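옷은 왜 구겨질까?

아침에 입으려고 꺼낸 티셔츠가 쭈글쭈글할 때가 있습니다. 어제 의자 위에 뭉쳐 둔 옷도 그렇고, 가방에 눌려 있던 옷도 그렇습니다. 옷이 왜 구겨지는지 알려면 먼저 천이 무엇으로 되어 있는지 알아야 합니다.

천은 실로 만듭니다

옷을 만드는 천은 실을 엮은 것입니다. 그 실은 더 가느다란 섬유를 꼬아서 만듭니다. 섬유는 머리카락보다 가는 것이 많아서 한 올만 떼어 보기가 쉽지 않습니다.

면은 목화에서 얻습니다. 목화 열매가 익어 벌어지면 하얀 솜이 나오는데, 이 솜을 빗질해서 가지런히 한 다음 꼬아 실로 만듭니다. 양털로는 털실을 만들고, 누에고치에서는 비단실을 뽑습니다. 폴리에스터 같은 합성 섬유는 주로 석유로 만듭니다. 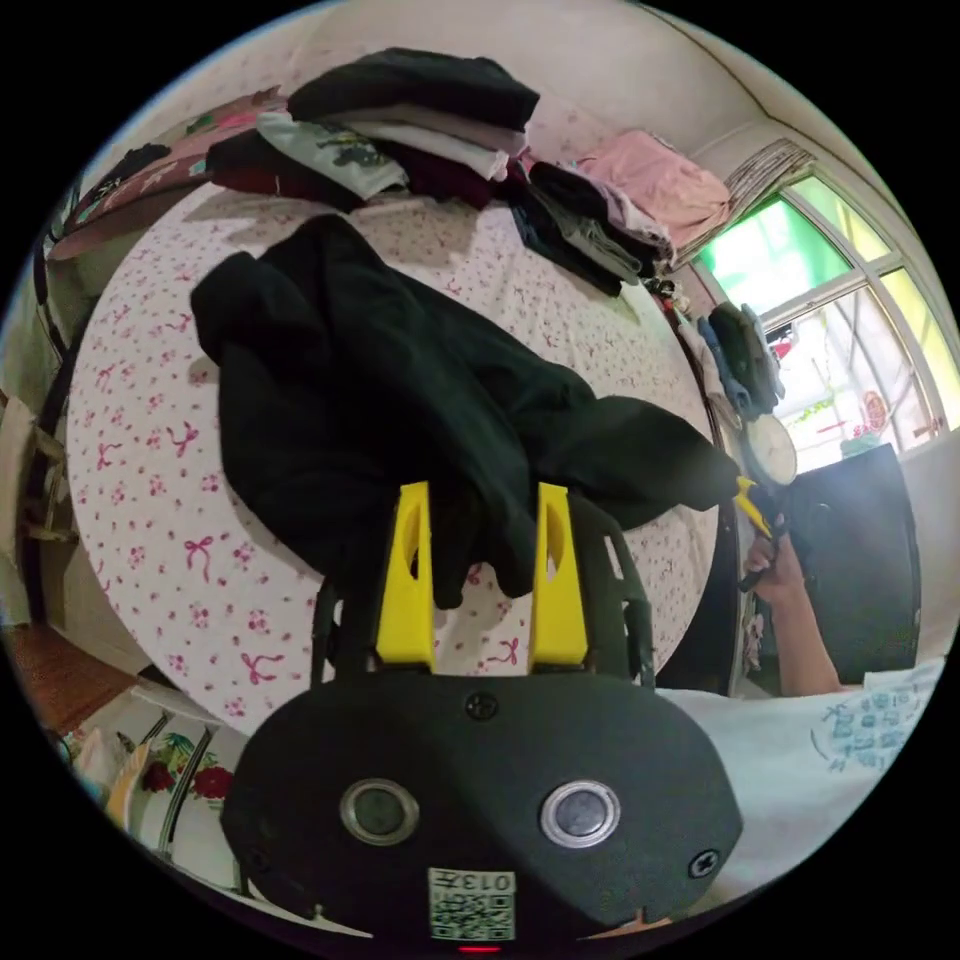 실을 천으로 바꾸는 방법은 크게 두 가지입니다. 하나는 가로실과 세로실을 번갈아 지나가게 하는 방법으로, 이렇게 만든 천을 직물이라고 합니다. 와이셔츠나 침대 시트가 대개 직물입니다. 다른 하나는 실로 고리를 만들어 서로 거는 방법입니다. 이런 천은 편물이라고 하며, 티셔츠와 양말에 많이 씁니다. 고리는 늘어났다가 돌아올 수 있어서 편물이 직물보다 잘 늘어납니다.

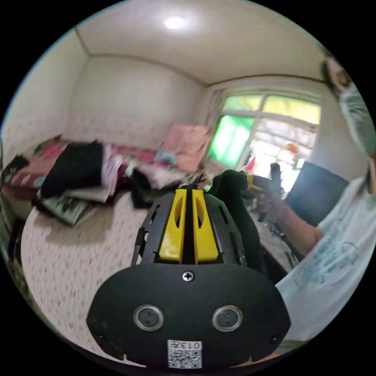 주름이 생기는 까닭

면 섬유 속에는 아주 작은 알갱이가 길게 이어진 사슬이 들어 있습니다. 이웃한 사슬끼리는 약한 힘으로 서로 붙어 있습니다. 옷이 접히거나 눌리면 붙어 있던 곳이 떨어지고, 사슬이 조금씩 밀려난 다음 새로운 자리에서 다시 붙습니다. 그러면 접힌 모양이 그대로 남습니다. 이것이 주름입니다.

물과 열은 이 일을 더 쉽게 만듭니다. 물이 면 섬유 속으로 들어가면 사슬이 잘 미끄러집니다. 그래서 젖은 빨래를 뭉쳐 놓으면 주름이 많이 생깁니다. 땀이 난 채로 오래 앉아 있으면 바지 무릎 뒤쪽이 구겨지는 것도 같은 이유입니다.

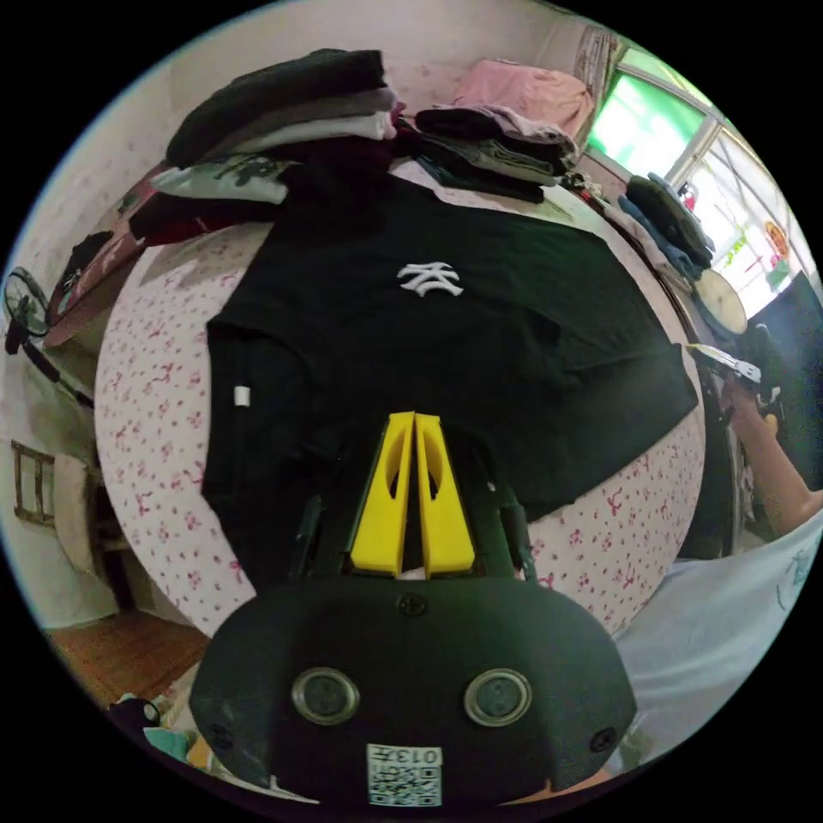 다리미는 같은 원리를 거꾸로 씁니다. 뜨거운 김이 섬유를 부드럽게 하고, 다리미 바닥이 천을 평평하게 누릅니다. 천이 식고 마르면 사슬은 평평한 모양으로 다시 붙습니다. 다리미는 화상을 입을 수 있으니 꼭 어른이 다루어야 합니다.

폴리에스터는 물을 거의 빨아들이지 않아서 면보다 덜 구겨집니다. 양털은 원래 꼬불꼬불하고 탄력이 있어 옷걸이에 걸어 두면 주름이 꽤 펴집니다.

주름을 줄이는 방법

1. 세탁기가 멈추면 빨래를 바로 꺼냅니다.
2. 널기 전에 양손으로 잡고 여러 번 텁니다.
3. 티셔츠는 넓은 곳에 펴 놓고 손바닥으로 쓸어 준 다음 갭니다.
4. 서랍에 옷을 꽉 채우지 않습니다.
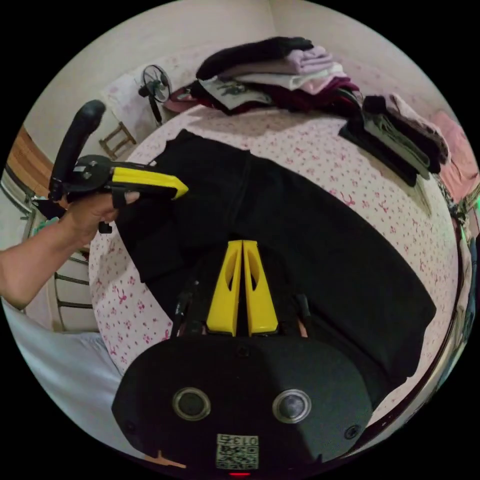 집에서 해 보는 실험

준비물은 면 손수건 두 장과 물, 두꺼운 책 한 권입니다.

손수건 한 장은 마른 채로 두고, 다른 한 장은 물에 적셔 꼭 짭니다. 두 장을 각각 공처럼 뭉쳐 10분 동안 손이 닿지 않는 곳에 둡니다. 그다음 펼쳐서 어느 쪽에 주름이 더 많은지 살펴봅니다. 젖은 손수건은 펼친 채로 말린 뒤 한 번 더 봅니다.

이번에는 마른 손수건을 네모나게 접어 책 밑에 넣고 6시간 뒤에 꺼냅니다. 접힌 선이 남아 있으면 손가락에 물을 조금 묻혀 문지르고 살살 당겨 봅니다. 선이 흐려지는지 공책에 적어 두세요.

낱말 풀이

섬유: 실을 만드는 가늘고 긴 재료.
직물: 가로실과 세로실을 엇갈려 짠 천.
편물: 실로 고리를 만들어 엮은 천.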